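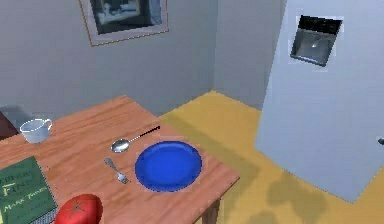
A practice kitchen inside a computer. The blue plate is the part of the job that caused the trouble.

Have you heard that robots never make mistakes? Don't believe it. Ask what happened with Endex.

Endex is a computer program that tells a robot how to clear a table. Before it gets to move a real arm, it has to practice in a pretend kitchen like this one, with a plate, a fork, a spoon and a cup. The kitchen is only numbers, so nothing in it can really smash.

The people who made Endex ran the plate job 200 times in the pretend kitchen. The computer marked every try as a success. Hooray?

Fatemeh Ghorbani didn't cheer. Her job is to check robots for safety, and a perfect score makes her suspicious. She watched the tries again, slowly. In 39 of them the robot's fingers went right through the rim of the plate, like a ghost through a wall! The plate still ended up in the right place, so the computer gave it a point.

A real plate won't let your fingers through. It might crack, and cracked plates are sharp.

What went wrong? The computer had two shapes for the plate. One was the shape you see. The other was a hidden shape that tells the computer what is solid, and it was too small. Kha Huỳnh fixed the hidden shape and ran the job again. This time Endex failed a lot — and those were fairer scores.

So is Endex safe now? Fatemeh says she doesn't know yet. She wants to see it work slowly with plastic plates first, with people standing back and a big stop button close by.

Next time somebody tells you a robot got everything right, ask them who checked, and how.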